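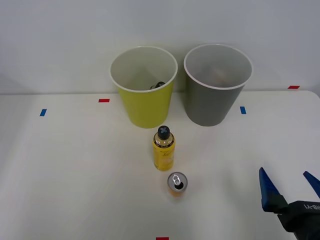 4.3 Comparing finger sets on the fixed-camera bench

Use this procedure to compare two finger sets on the same arm, with the Drusach controller running the same pick list for each. Complete section 4.2 (camera mounting) first.

1. Switch the controller to Manual and open the fingers fully. Keep hands clear of the gap until the status light is steady.

2. Check that the red and blue tape strips are flat on the table. Replace any strip that has lifted. Do not move a strip between finger sets.

3. Stand the two paper cups side by side near the back edge, yellow-green on the left and grey on the right as seen by the camera.

NOTE: The cups are easily knocked by a wide approach. If one shifts, stop the run and begin again from step 3.

4. Place the yellow bottle in front of the cups and the can in front of the bottle, ring pull upwards. For the crowded layout, add the green bottle in front of the grey cup.

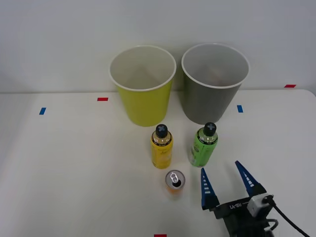

5. Load the pick list in Cisis and set the grip force to 18 N. Use the same figure for both finger sets, even if the maker of one set advises a higher value.

6. Run 14 picks per object. Enter each result as held, slipped or missed. A pick that touches a neighbouring object but still lifts the target is entered as held, with the contact noted in the remarks column.

CAUTION: Do not grip the can by its rim. The lid edge will mark soft finger pads.

7. Power down the arm, change the fingers as described in section 3.6, and repeat from step 1. Run the zero routine again after every change - the stored offset belongs to the previous set.

8. Export both logs and compare them by object. Overall scores hide most of the difference, as tall bottles and short cans load the fingertips at different heights.

NOTE: Logs made with firmware older than the August release store finger opening as a raw count (0 to 1,657). Convert to per cent of full travel, where 100 is fully open, before comparing.

Procedure checked by Wubit Demissie and Nahom Mekonnen.

We use cookies to improve your visit to the Seyoum support pages. Accept all | Manage settings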